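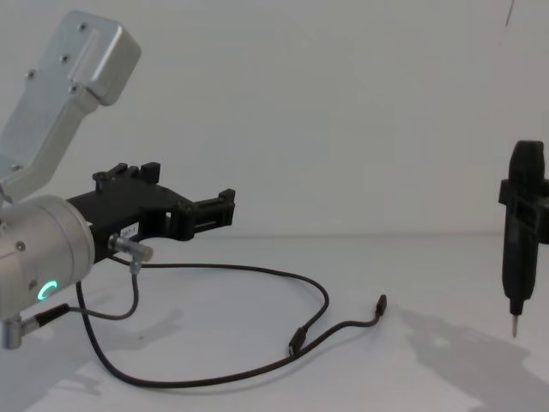

Saltton workshop fits holders for hand tools on its shared benches

September 8, 2023

The hand tools at the Drasorwood workshop in Saltton now have a fixed place on the benches. Work on the new holders and bench tops finished shortly before the building reopened after its summer break.

The holders are black brackets that keep a tool standing upright on the white top, where it can be taken out with one hand. Until August most tools were kept in drawers under the benches and went back wherever there was room. Users had complained for some time that the drawers were too shallow and that leads and handles got caught when they were pulled open.

Lambros Mitsotakis-Vlachou, who manages the building for Drasorwood, said the change had been planned since the spring and was held up by a late delivery of bench tops.

"The old tops were dark brown and you lost everything on them," he said. "Small screws, black plugs, the lot. We went for white, and then it made sense to sort out the tools while the benches were stripped down."

The workshop has 18 benches across two rooms. The holders were made by Karamanlidis, a small fittings firm on the Weltetti road, which also supplied the tops. Each new top is 165 cm long. The old ones measured 205 cm, and the shorter length has allowed a wider walkway along the window side, where people used to squeeze past one another to reach the sinks.

Cables have not been dealt with yet. For now they still lie across the bench tops, and users are asked to keep loose plugs and connectors away from the front edge. Mitsotakis-Vlachou said clips had been tried on one bench but were too tight for the thicker leads and had marked the surface. A different type is on order — he expects it within the next few weeks — and will go on in the larger room first.

Some regular users have asked for the drawers to be taken out altogether to give more space for the knees. That has been ruled out for this year. The drawers will be used for blades, spare bits and other small parts, and labels will be put on the fronts once the contents have been agreed.

Tools should be returned to the holder on the same bench they came from. Anything that does not fit its bracket, or sits loosely in it, can be left at the front desk with a note of the bench number. Karamanlidis will come back to adjust the brackets after the first month of use, and no charge will be made for that visit.

The smaller room will close for 3 days later in the autumn so that its floor can be sealed. Bookings already made for that room will be moved to the larger one. Opening hours and bench fees stay the same.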